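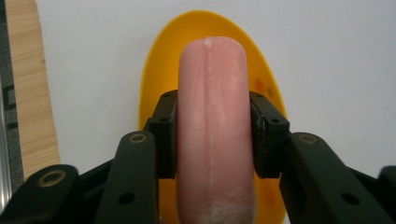
Frozen Items and Serving Dishes: Surface Notes

By Fikri Wijaya
Last updated: January

Entries in this gallery cover food taken from the kitchen freezer and the dishes used with it. The kitchen has one upright freezer, a Clamitow with 2 drawers, and a short counter next to it. Notes are limited to shape, surface and color. Taste and texture are kept in a separate log.

Entry 149. Pink cylindrical item, rounded tip, with a yellow oval dish behind it. Color is an even salmon pink and the finish is slightly matte, close to wax. A shallow groove runs lengthwise, a little left of center. White powdery frost is heaviest at the lower end, with fainter streaks along the right side. There is one white speck near the tip, left of the groove.

Dish. Bright yellow, oval, shallow. One small reddish-orange stain on the right side, and a fainter orange-brown mark lower down. Both are logged under surface marks. The dish stays in use.

Terms. "Frost" means a white powdery coat of any thickness. "Streak" means a thin mark longer than it is wide. "Speck" is a single point. Stains on dishes are listed by color only, with no guess at the source.

Storage. Long items go in the upper drawer, laid flat with the tips facing the back. Boxed items go in the lower drawer. The drawer label tape is Netex, 315 on the parts list. Replacement dishes are on the Bastos sheet, line 820.

Corrections to any entry go to Fikri Wijaya, with the entry number first.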